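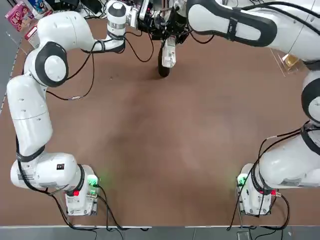

5 min read

My May walk-through list for a small rental cabin, with notes

I do this one every May before the first guests come, and I've been doing it long enough that the list has grown hair. People keep asking me for it, so I typed it up with my comments left in. It's for our two-bedroom place up at Gaka, which has a wood stove, a deck and a well, so skip whatever you don't have.

OUTSIDE

[x] Deck boards. Walk every single one, heel first. Found two soft ones by the steps and swapped them the same afternoon.

[x] Deck railing. Lean on it like a big guy holding a burger. The corner post wiggled a little, so I snugged up the bolts. Check again in the fall.

[ ] Steps. The bottom tread is still higher than the others and I still trip on it. Yellow strip is on for now. I need to rebuild it and I keep not rebuilding it.

[x] Porch light. Works. Full of moths, cleaned out.

[x] House number visible from the road. I cut back the lilac (sorry, lilac!) because the ambulance folks need to see that number at night.

[x] Fire pit. Cleared 13 feet all the way around and filled the bucket. The bucket lives there now. Please don't take it fishing.

STOVE AND CHIMNEY

[x] Chimney swept. Paid for it this year, no regrets, my knees are done with roofs.

[x] Door gasket. I do the dollar bill trick: shut the door on a bill and tug. If it slides right out, you need a new gasket. Mine held on all four sides.

[x] Hearth pad. One cracked tile, only cosmetic.

[ ] Ash can. The lid doesn't sit flat anymore. New one is on order from Mahmoud Hardware. Until it comes, no fires, and I've taped a note to the stove door that says so.

ALARMS AND EXTINGUISHERS

[x] Smoke alarms, both bedrooms and hall. Pushed the buttons, all loud, the dog left. The hall one is coming up on its expiration date, so I wrote that inside the kitchen cabinet where I'll see it.

[x] CO alarm. New Bonix plug-in. I like that it has a battery too, because we lose power up there if somebody sneezes.

[x] Kitchen extinguisher. Needle in the green, pin in, and it's hung by the door where you can grab it on your way out. It used to be behind the stove. Whoever put it there (me) wasn't thinking.

KITCHEN AND BATH

[x] Water heater. Turned it down, then ran the tub tap with a candy thermometer under it. Got 118, happy with that.

[x] GFCI outlets. Test, reset, test again. The one by the bathroom sink wouldn't reset, so it got replaced.

[x] Tub mat. Threw out the old slimy one. $28 for a good one seems like a lot until you picture somebody's grandma in there.

[ ] Well water test. Sample dropped off, waiting to hear. Jugs on the counter in the meantime.

BEDROOMS

[x] Windows open all the way without a fight. The back one had been painted shut!! Took me 40 minutes with a putty knife and some language.

[x] Bunk rail tight, ladder hooks tight.

[x] Flashlights, one per bed, fresh batteries.

Three boxes still open, then. I'll come back and update when the ash can shows up.

Related posts
Closing up for winter: what I drain first
35 things to leave in a guest cabin
Is the Emeo door lock worth it?
Mice, again

We use cookies to remember your settings and count visits. Accept | Manage choices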